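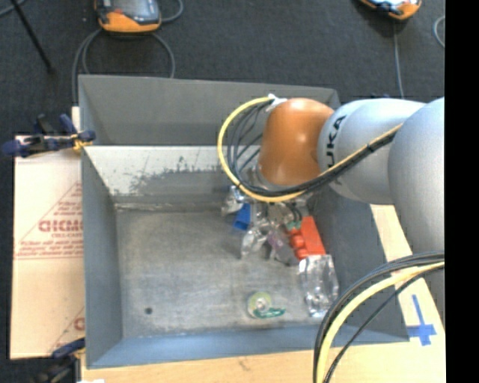 The arm over its bin in the trial room at Pullo, with a few small items waiting on the right-hand side.

I finally got myself onto the April open day at Pullo, the mail-order warehouse out past the Fallier turnoff, and I've been boring everybody at home with it ever since, so now it's your turn!

If you don't know Pullo, they ship small stuff for other companies. Tape, hair clips, phone cases, toys, bottles of this and that. A lot of it comes back, and what comes back gets tipped into bins all mixed up together. For years the whole returns job was people leaning over a bin, pulling things out one at a time, scanning them and dropping them in the right tote. I did that job for one summer when I was nineteen (different warehouse, same bins) and my lower back still remembers it.

Our group was 15 people, mostly folks with a cousin or a spouse who works there, plus two high school kids who asked better questions than the rest of us. We were met at the side door by Emiliano Palma, who runs the returns floor, and handed the usual vests. Mine had somebody's gum in the pocket.

First stop was the regular floor. It's loud but not terrible, and it was warmer than I'd dressed for. There are three rows of sorting stations, and Emiliano let us stand behind one and watch a woman go through a bin at a speed I can't describe. She didn't look at half the things she picked up. She told us she can tell a bagged phone case from a bagged wallet by feel, and then she proved it, eyes shut, to a small round of applause. On the shift before ours the floor had handled 1082 returned items, which was up on a whiteboard in green marker, next to a reminder about the potluck.

Then we went down the hall to the room I'd come for. They call the project Zolto, after a dog, I think? I heard two versions. It's a carpeted room, quieter than the floor, and the robot is a KUKA arm reaching over a gray metal bin with sloping sides. I'd expected something shiny behind glass with a logo on it. It's a bin on a wooden table, clamped down at the edge, with blue tape on the tabletop and a flattened piece of cardboard next to it. The bin is scuffed to bits. It looked like a place where somebody is working, and I liked it a lot more for that.

Cables everywhere, by the way. There's a yellow one that loops way out around the joint at the end of the arm, and a bunch of skinny black ones that go along with it. One of the high school kids wanted to know if they ever snag. "Ask me on a bad morning," said Abelardo Medina, who spends his days in there.

Abelardo is the person I really want to tell you about. He sorted returns by hand for six years before he moved over to Zolto. He has no engineering degree. He put his name on a sheet in the break room, did a training course on company time, and now he sets up the bins, runs the arm, and writes down what it does with each thing. He said the part he brought with him is knowing what's annoying. He'd take one look at a pile and say okay, that clear bag is going to be trouble, and he'd usually be right.

And yes, clear plastic is trouble! The pile in the bin had a fair bit of it, crinkly and full of glare, next to a bright red-orange box and something blue. I would've grabbed the box first. Abelardo said boxes are easy and that he gets kind of bored of boxes. What he wants is for the arm to get good at the slippery see-through things, and at things lying up against the side of the bin, where you and I would just scoop with a finger.

It's slow, too. I'll say that plainly in case anyone is picturing a blur. We timed one bin, with all of us leaning in like it was a horse race, and the woman with her eyes shut would have been done and off to lunch. Emiliano didn't pretend otherwise. His plan is for the arm to take the overnight bins, the ones that sit until morning now, and to leave the day shift with the odd items and the damaged ones where somebody has to make a call.

Of course somebody in our group asked the jobs question. It was me, okay. Emiliano said there are 72 people on returns across the shifts and that nobody's been let go over Zolto. He also said he couldn't promise me what the floor looks like in five years, and he looked uncomfortable saying it. I believed him more for that. The night crew is the one I'd worry about. It's small, it pays a little extra per hour, and a couple of people are on it for that money. One of them was at the coffee table afterward and told me she'd signed up for the next round of training but there are only four seats, and she's not sure she wants to sit with a screen all day. She likes moving around. She also said her wrists have been bad since winter, so she goes back and forth on it.

Other changes are already there if you look. Day shift now sets aside the weird items for Abelardo, and they've gotten competitive about it. There's a shelf. The scanning sheets are different, which everyone grumbled about. And each sorter gets one short turn a month in the Zolto room, to watch and complain, with the complaints written down. I asked to read the list and was told no, very politely.

Coffee was fine, the cookies were from Mamani's on Fallier Road and were gone in a flash. We got out a little after four. Parking is in the back lot, which holds 200 cars and had room to spare, but come in by the north gate or you'll end up in the truck line like I did, with a very patient driver waving me backward.

They're doing another one in the fall. Wear closed shoes and skip the sweater.

Recent posts
The button museum, second try
A morning at the Fallier bottle plant
How Mamani's gets the bread out by five
What I packed for the county fair and what I used

We use cookies to remember your settings and see which posts get read. By staying on this site you agree to this. Accept | Manage settings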